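Small Things of the Guest Room: handout for week 3
Housekeeping and Front Office, evening group

Hello all. I promised I'd type this up after we ran out of time, so it's my own notes tidied a bit, with the bits Babita Tripathi kept asking about put in properly (thank you, Babita, you were right to ask!).

We spent the first half on beds and bathrooms, and I think everyone's happy with those. What gets missed is the small stuff: wrapped items, cards, the printed bits on the shelves. At the Grukow, where I did my first season, I had a list of 37 small things per room, and I got told off for most of them at one time or another.

1. Wrapped items

Anything that comes in film gets handled twice, once from the trolley and once when you put it down, so look at it both times. Hold it lightly by the sides. Crinkly film marks if you squash it, and a guest will notice a tired wrapper long before they notice your lovely hospital corners.
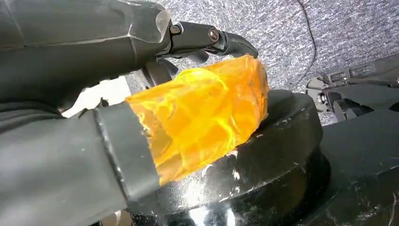 Amber-orange wrapping over a glossy black base. Look at the specks on the black.

I go on about black surfaces, I know. They show every bit of dust and every scuff, so wipe first, let it dry, then put things back. If a mark doesn't come off with a damp cloth, leave it alone and write it in the room book. Inês Pacheco asked whether you can use polish. Not on anything a guest will pick up, please.

2. Key cards and power cards

In a lot of hotels the room has a slot by the door and the electricity only comes on when a card goes in. Guests who haven't met one before will ring down in the dark, usually at 11 at night, and you'll need to explain it kindly. Learn what's printed on your own hotel's card. If it has an arrow, tell them the arrow shows which end goes in the slot.

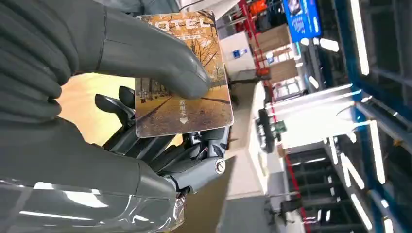
Some places use one card for the door and the lights, others keep them separate, and the old Rimura had both kinds going at once (a nightmare, I still dream about it). When you check a card, look at the edges and the print. A bent one can stick in the slot. For Chinese-speaking guests the word to know is 取电卡, power card. Nouhaila Saber has offered to help anyone who wants to practise saying it.

3. Shelves and printed cards

Open compartments are handy and they look nice, but flat cards wander in them. They lean, they slip round, they end up poking out over the edge. Run a hand along the underside of the shelf while you're there as well, and report anything that wobbles. 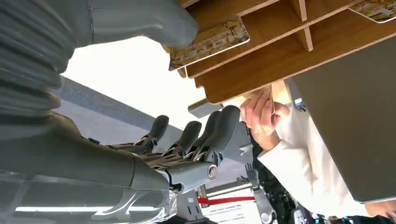 For next time

Read the Cania sheet on lost property, pages 1 to 4. Bring a cloth and something to write on. Abla Azar has the spare handouts if yours has gone missing.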